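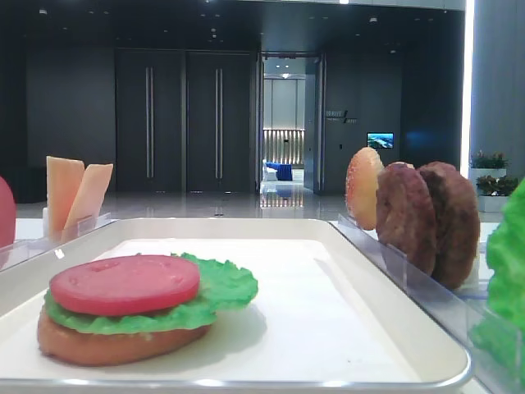
Dace那封关于Emside冬季陶艺课的信我看了两遍，还是不太想报名。价目表列得挺漂亮，往下读就觉得少东西，跟白托盘里那个玩具汉堡差不多：底下的面包有，生菜有，番茄片也有，上面那片面包没有。课时、泥料、釉料都写了，烧窑费一个字没提。去年在Prelley上课的几位应该还记得，素烧算在学费里，釉烧要另交，交钱那天才告诉我们。

先把原信引在下面，免得大家翻。

2019年12月26日，Dace Petrauskas 写道：
> 各位好，
>
> Emside的工作室开春后要办一期拉坯入门，连续六个周末下午，每人565元，泥料和基础釉料包含在内。每次课后有茶和点心，最后一次安排一个小型展示，家属可以来看。
>
> 我跟负责人通过电话，对方说现在凑够人数可以给我们单独开一班，每人再减98元。他们新买了Sepp的电窑，据说烧出来颜色非常稳定，十月那批学员几乎没有废品。
>
> 没有基础也没关系，第一节课就能做出一只完整的杯子。有兴趣的请直接回信，我来统一登记。
>
> Dace

> 几乎没有废品

这句话我很怀疑。初学者拉的坯，底厚壁薄，里头夹着气泡，进什么窑都得裂几个。要么十月那批做的都是小碟子，要么裂了的没算进去。我不是说人家骗人，可是“据说”两个字后面跟着的数字或者比例，我一般先打个折。谁认识上过那一期的人，麻烦问一下到底烧了多少件，拿回家多少件。

> 第一节课就能做出一只完整的杯子

能，老师的手扶在你手上的话。我第一次拉坯，两个小时都在找中心，最后端下来的东西勉强可以放钥匙。后来在Stumside跟着学了一整个秋天，才敢说杯子是自己做的。写宣传的人大概没打算让人失望，但是新来的朋友看了这句去报名，到了第二周做不出来，容易以为是自己笨。
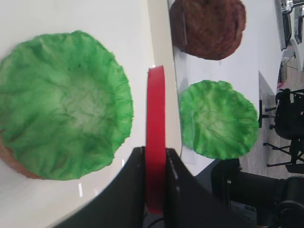 再说Sepp那台窑。电窑升温稳、省心，这我承认，我自己要是有地方也想摆一台。可是颜色稳不稳，釉的厚薄、坯干没干透、装窑怎么摆，哪样都有份。同一个配方，上层偏亮下层偏闷，我见过好多回。光说窑新没什么用，我更想知道谁来装窑，学员能不能在旁边看。Prelley那次我们交完坯就回家了，两周后去领一只纸箱，打开以后谁的是谁的都要猜，有人的底款还被釉糊住了。

钱的事也要问清楚。减掉98元当然好，可是“凑够人数”是多少人？八个人的班和十五个人的班完全是两回事，轮子就那么几台，两个人合用一台，等于一半时间站着看别人转。另外退费怎么算，中间有一周来不了能不能补，信里都没写。Stumside收1,000元，乍看贵了一截，但是两次烧成都在里面，平时晚上还能去练。Emside如果釉烧和工具押金加起来再收300元，便宜的那点也就剩不下多少了。

还有那个“小型展示”。我对展示没有意见，不过上次所谓展示就是一张长桌，作品旁边摆着他们下一期的报名表。茶倒是不错。

所以我建议先别登记，请Dace再打一次电话，问这几样：

烧窑费含不含，素烧釉烧分开答。
一个班最多几个人，几台轮子。
泥料给多少，超出的怎么收。
缺课和退费。
单独开班的话，老师是谁，是不是平时带课的那位。

答复最好让对方写成文字发过来，电话里说的到时候谁都记不清。如果都写得明明白白，价钱也还是这个价，我可以收回上面一半的话，也会考虑去旁听一节。另一半等看到出窑的东西再说。

顺便问一句，谁那里还有上次团购剩下的白泥？我那袋放在阳台上冻过，揉起来全是渣，不知道化开再练还能不能用。网上有人说能，我试了一小块，不怎么信。

Tuulikki Eskola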